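The Steamer That Moved In

I bought my first bamboo steamer for a dinner that never happened, and for most of a year it lived on top of the fridge with the post in it. Then in September my neighbour Gangadharan Marar caught me boiling dumplings in a saucepan (boiling them! he was very kind about it) and marched me back upstairs to fetch it down.

We've steamed something nearly every week since, and I've become a terrible bore on the subject. The dumplings come from Raju, the little shop near the station, where a bag costs less than a sandwich. I've tried pleating my own and they look like ears – tasty ears, mind you.

What I love is that the basket goes straight to the table. You lift the lid, everybody leans in and dinner is served in the thing it was cooked in. No platter, no fuss, and a plain checked cloth is all the dressing-up it needs.
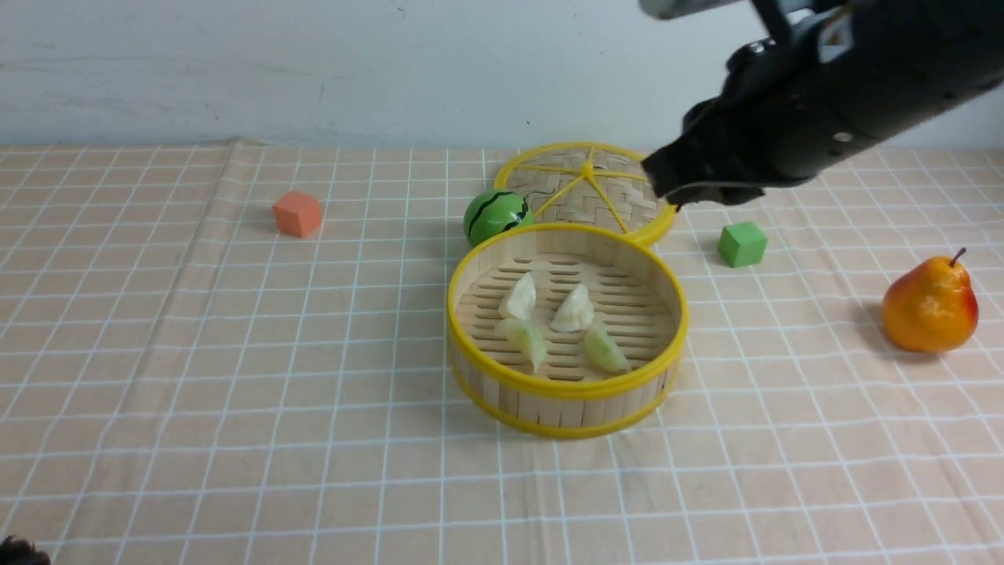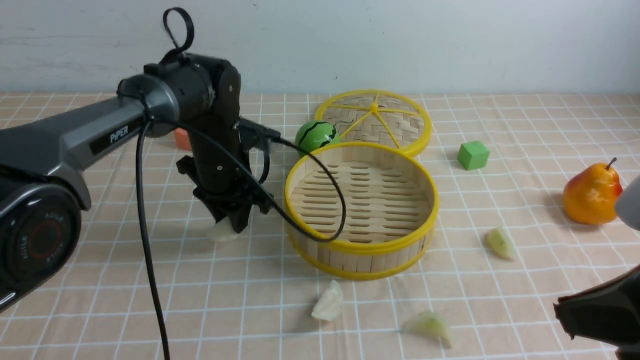

Leave them room

My great mistake was greed. I used to pack the basket until the dumplings were shoulder to shoulder, and then they'd weld themselves together and tear the moment I went in with chopsticks. Four or five at a time is plenty, with a bit of slatted floor showing between them. Thin, see-through wrappers need the most space. Line the base with a cabbage leaf if yours are stickers.

Looking after it

No soap, ever! My friend Ingvar Ásgeirsdóttir washed hers with lemon washing-up liquid and her buns tasted of it until Christmas. Hot water and a soft brush will do, then stand it on its side somewhere airy overnight. I dry the lid separately, propped against the bread bin, and I never put either of them away in a cupboard until the next afternoon.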